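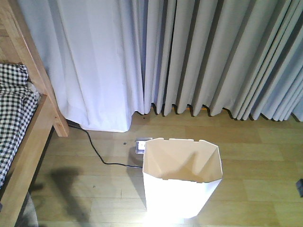 1/ Okay, the robot budget thread I promised back in December, and I'm sorry it took me this long (I kept redoing the spreadsheet). We rent out furnished rooms in Zetdale and we're planning for one machine that can empty the wastebaskets and tidy the floors between guests. Get comfortable, I do go on!

2/ Start with the room before you start with a catalog. I went in ready to talk about arms and batteries, and I spent the whole first evening looking at floors. A white bin by the curtains, an outlet set in the floor right behind it, a black cable running off under the bed. All of that is planning work, and it costs you an afternoon and no money.

3/ The quote from Sumau came to 3,613 for the base and arm together. Lovely people, very patient with my emails. But the charging dock was on a separate line at 586, and I missed it the first two times I read the thing. Please read your quotes all the way down — with a cup of coffee, if that helps.

4/ Pekow's offer was a monthly lease at 340, dock included, with a minimum of 2 years. I multiplied it out and had to go for a little walk. Still, repairs are covered, and if you have no one handy in the building that might be worth every cent to you.

5/ Then there's the money for the rooms themselves, and I'd give it a line of its own. Cord covers, for one. Shorter curtains in the rooms where the hem comes down to the floor, or at least some tiebacks. I'm also going to try the same bin in every room, in the same corner, so we only have to teach that pickup once.

6/ My sister-in-law's guesthouse in Cáceres bought the machine first and fixed the rooms afterward, and she told me she'd gladly swap the order if she could. So I'm swapping it for her!

7/ Where we are now: leaning toward buying, dock and all, with one room set up as the trial room before I sign anything. If you've leased one of these and were happy with it, please come tell me, I'd love to hear how the second year went.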